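Amato Opens Orders for the Tikska Tabletop Kit, a Patient Pair of Hands for Teaching Labs

Tuesday, March 18, 2025

Amato is delighted to announce that orders are now open for Tikska, a tabletop arm kit made for classrooms, small labs and anyone who has ever wanted to teach a machine to tidy up after lunch. The kit comes with one arm, a two-finger gripper, a small camera that rides along at the wrist, and the Bollska software that ties it all together and keeps a record of every practice run.

We have spent a good long while with teachers and lab staff on this one, and what they kept asking for was a kit that could cope with an ordinary, crowded table. So the practice sets that come with Tikska lean toward the kitchen: toy fruit and vegetables on a tray, plates, bowls, and a pot with its lid on, all close together the way they would be at home.

"I wanted people to open the box in the morning and be moving a toy pepper by the afternoon," said Vittoria Marchetti, who leads the Tikska project at Amato. "My own first tries were clumsy, and I still enjoyed every one of them! The wrist view helps so much, because you see the tray just as the fingers come up to it."
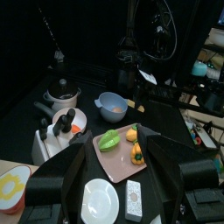

Pricing and Availability

The Tikska kit is priced at $2,594 and ships in November. Schools and colleges can order it for $1,319 through our education partner, Foreck, which will also handle spare fingers, cables and repairs. Every kit includes six guided lessons, written in plain language, and a year of Bollska updates.

Labs that took part in our early program will hear from us by email with details on trading in their older arms, and we thank them warmly for all their notes and phone calls.

Orders and questions are welcome at the Amato sales desk or with any Foreck representative.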